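Can nested bowls be left stacked on a wooden table between meals?

Posted 5/3/20 by plainoak

We have a round wooden table that gets used for everything, and lately the dishes never make it back to the cupboard. My other half stacks the bowls inside each other, puts a serving dish on top of another serving dish, and says that counts as clearing up. I say it will wreck the finish and chip the rims. The table is a Requena, cost us $1695, and the shop tried to sell us a Lulline care kit for another $98, which I turned down because it looked like scented furniture polish in a nice box. Did I make a mistake? And is there any real harm in leaving stacks out all day?

Vosetti

You want felt pads and the care kit. Wood needs feeding. I do mine every September and it looks like new.

Zarkdale

I'd ignore most of that. A sealed tabletop can't be "fed" anything, the oil just sits on top of the finish until your sleeve picks it up. I looked at the kit in a store once and could not find one word on the box about what was in it.

As for the bowls, I doubt the stacking is your problem. I've kept mine nested for more than 20 years. What marks a table is the unglazed ring on the bottom of the dish, which is rough on a lot of cheap white stuff and on some expensive stuff too. Turn one over and run a finger around it. If it drags, that is the one to keep off the wood, or slide a placemat under it. And lift, don't push. People shove a heavy dish across to make room for the ketchup and then blame the varnish.

Rims do chip, but mostly when somebody jams a bowl into one that is nearly the same width. Go clearly big, middle, small. Two flat dishes together are fine if the top one doesn't rock.

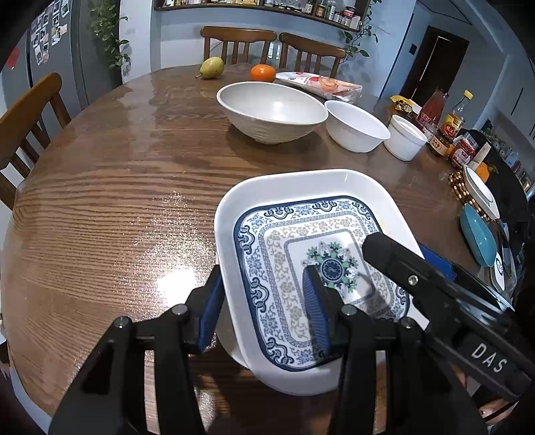
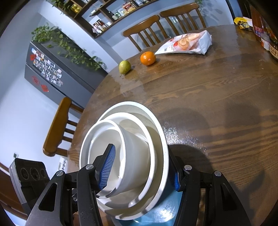 The other thing I'd question is the idea that it's cleared up at all. If the fruit, the sauces and the snack bags are still out, you have a table with a pile on it – same mess, less room for your elbows. Pick a shelf for the bottles first and see whether the bowls still bother you. Water is worth wiping up the same evening, whatever the finish. I wouldn't spend $98 on anything until you've tried a damp cloth and a dry one for a month.

plainoak

Checked, and two of ours drag badly. Still not telling him he was half right about the stacking.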